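Category: Simulation / Grasping / Troubleshooting
Last updated in May

Fixing a cup that drops through the bowl

This guide covers one fault in simulated pick-and-place: the gripper opens over the target, the cup falls, and it comes to rest inside the wall of the bowl or on the floor under the table. The log shows a successful release. The steps were written for the Warkik tabletop scenes running in Dinu, but most of them apply to any rigid-body simulator with convex collision shapes.

Before you start

Save the failing seed. Turn off texture and lighting randomization and leave object placement alone. Run the episode once with contact logging on and keep that log for comparison.

Step 1. Find the frame of release

Open the contact log and search for the last frame in which any finger link touches the cup. Pause playback one frame earlier. At this point the cup should be upright and clear of the bowl, with contacts only between the fingers and the outside wall near the rim.

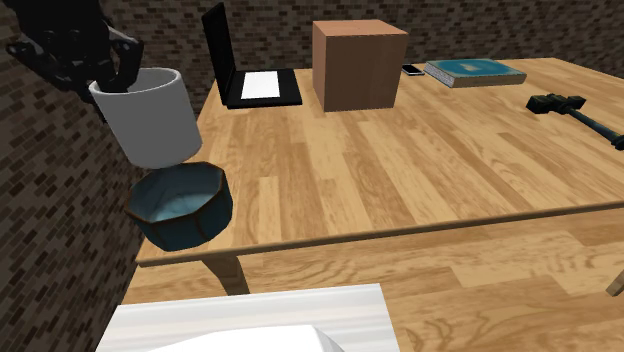

If the log already lists a contact between cup and bowl, the approach height is too low. Raise it by 12 mm and run the seed again before changing anything else. Two faults at once are hard to separate.

Step 2. Check the collision shapes

Switch the viewer from visual meshes to collision meshes. A bowl imported with default settings is often wrapped in a single convex hull, which closes the opening. The cup then spawns contacts against a lid that does not show in the normal view, and the solver pushes it sideways or down.

Rebuild the bowl as separate convex pieces — one for each side panel and one for the floor. Do the same for the cup if it must hold anything. Check that no piece crosses the opening.

Step 3. Check the finger force

With many finger links closed on a thin wall, the fingertips can sink into the cup. When they open, the stored overlap is released as speed. Plot the cup's vertical velocity for the 50 frames after release. A smooth curve is gravity. A spike in the first frames is overlap.

Lower the grip force until the spike is gone, then confirm that the cup still does not slip during the lift. If it slips, raise friction on the fingertip pads and leave the force where it is.

Step 4. Shorten the time step

Thin walls need small steps. Halve the step and repeat the seed. If the cup now stays in the bowl, keep the shorter step for the release phase only; the transport phase can run at the old value.

Step 5. Rerun the batch

Run 2,000 episodes with placement randomization on. In the Sturkitgate batch, 48 episodes failed before the bowl was rebuilt, and all of them had been marked as passed. The success check tested only whether the fingers were open. Ileana Olteanu replaced it with a test on the final cup position, taken after the cup has come to rest.

Do not send a trajectory to the arm at Tratisach until that test is in place. A release height tuned against a bad collision mesh may drive the fingers into a real bowl. Run the first hardware trial at reduced speed, with one person at the emergency stop.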